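Handheld gripper care — handout 4
Module: Keeping the Fostlow cell running
Notes by Syafiqah Nugroho, lab slot with Ridwan Latuheru

Bring last week's sheet. We skip the arm controller today, only the hand-held pair and the pads.

1. Before you touch anything

Log book first. Write the gripper number, your initials, the time. If the last entry says "sticky" or "noisy" go tell Ridwan before you cycle it.
Battery or supply off while fingers are near the linkage. Pinch points are worse than they look.
Wipe table. No solvent on the pads, plain damp cloth.

2. Joints

Brass-rimmed inserts at the pivots. Check each for play: hold lower link still, push the finger sideways with thumb. Should feel nothing. Slight click = write it down, carry on. Real wobble = tag it and stop.
Screws snug, not tight. The links are soft around the holes, over-torqued ones crack from the hole outwards (Amirul's pile of dead links is in the drawer, go look).
No oil. Dry joints only on this build, oil picks up fluff and then you have paste.

3. Pads

Both pads should meet the part flat. Use the orange test spool, stand it upright on the white table, close slowly till both faces touch, then look at the contact from the top and from the side. Light coming in at one end of the pad means the finger is twisted or the pad is seated crooked.
Look along the bottom edge too. Fibers and burrs collect there.

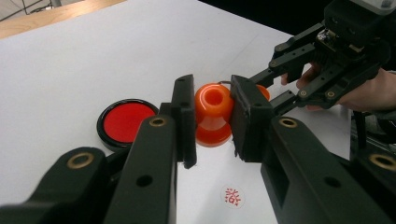 4. Closing check

Same spool, same spot. Zero the width reading with the jaws fully shut and empty, do this first or the rest is junk.
Close on the spool. Read width. Open fully. Repeat 4 times.
Readings should agree. If they drift the same direction each time, its the linkage. If they jump around, suspect the encoder cable, reseat and start again.
Range we accept on the Estetier readout: 100 to 104 counts. Anything outside, redo the zero once. Still outside, tag it.

Don't squeeze to make the number nicer. People do this.

5. Pad wear

Edges go before the faces do. Rough edge on its own is ok if the face still sits flat. Swap when you can feel a step with a fingernail across the face.
Swap in pairs, never one side. Part no. 848 in the Tarigan catalog, left and right are the same pad.
After a swap go back to section 3 and do all of it agian. 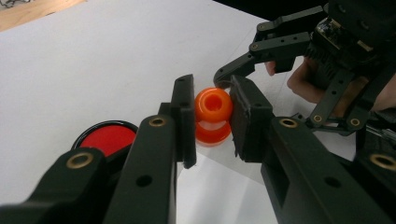 Fig. 2. Spool between the pads, second gripper held at upper right. Compare the right pad's edges with section 5.

6. Two grippers at one table

Agree who moves. One closes, the other holds still and clear of the first one's fingers — say it out loud.
Keep the exposed board on top away from sleeves and wet cloths. Don't pick the gripper up by it!!
Finish both checks before either goes back on its hook.

For next time: read the Storkedholm note on finger alignment, pages on shims only. Emmanuel has the paper copy. Log sheets to Syafiqah by 5 pm.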